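Scanning Old Photos with the Trutivell Flatbed

Clean the glass with a dry lint-free cloth before you start. Lay the print face down, 7 mm in from the edge of the bed, and close the lid slowly so the print stays put.

Open the Brurnard driver and choose Reflective. Set the resolution to 300 dpi for prints you will reprint at the same size.
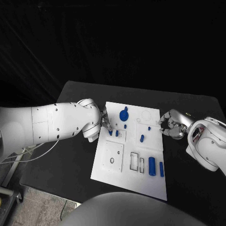 Use 900 dpi for small prints you plan to enlarge. Files get large at this setting — check your disk space first. Turn off automatic sharpening and save as TIFF.

Run Preview, then draw the crop box slightly outside the print border. Press Scan and leave the lid closed until the lamp goes off.

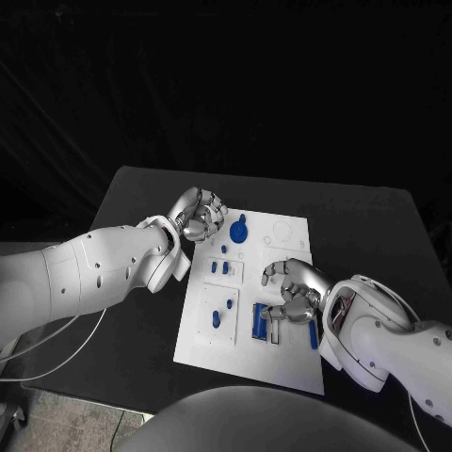
Two arms over the white board on the dark tabletop.

Name each file with the album number and page. If colors look faded, apply Restore to a copy and keep the original scan unchanged. 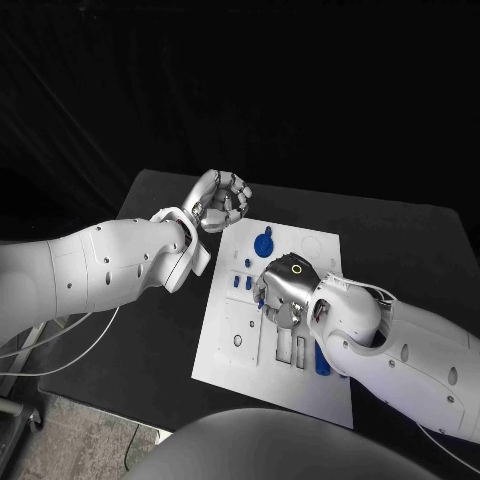

Calibration

Recalibrate after every 21 scans. Remove all prints, close the lid, and select Tools, then Calibrate.

Zyanya Tlapale
Updated Sep 9, 2026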